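June 7, 2024
By the Zosov Archive desk

Zosov Sitcom Episode Notes – README

Episode-level notes on American television comedies and the commercials their casts went on to make. It covers 70 series and 557 commercials. Everything was typed in from printed listings and from tapes held in the Duvarside collection.

Files

- series.csv – one row per series, with network, first season, last season and episode count
- cast.csv – one row per performer per series
- ads.csv – one row per commercial, with sponsor type, length in seconds and the performer's cast ID
- catchphrases.csv – phrase, speaker, episode of first use

Fields that cause trouble

"first_use" means the first use we found on tape. Almost 6 percent of these rows will change once the Roussel tapes are logged in October. Rows we doubt have a "q" in the last column.

"credit_name" is kept exactly as it appeared on screen, misspellings included. Use "cast_id" to join tables.

Unaired pilots are listed under season 0. Reunion specials are not in series.csv at all – they have their own tab in the Juvora export.

Known gaps

- Regional commercials are thin before color broadcasts.
- Voice-only work is in ads.csv but not in cast.csv.
- Five series have no episode titles, only numbers.
- Laugh track notes were dropped from this version.

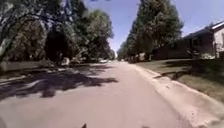
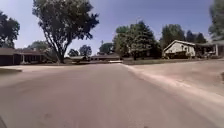 Paved streets in a residential area, in daylight.

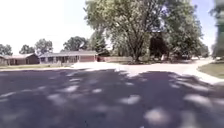
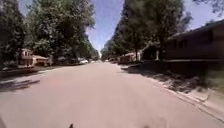 Loading the tables

All files are UTF-8, comma separated, with a header row. Dates are year-month-day. Empty cells mean unknown; a zero is a real zero. Load series.csv first, since the other three refer to it.

Terms

Free for study and teaching. Please cite the Zosov notes and the version date. Scripts and recordings are not included and cannot be supplied.

Contact: the Zosov Archive desk, Duvarside | © 2024 Zosov Archive | Back to top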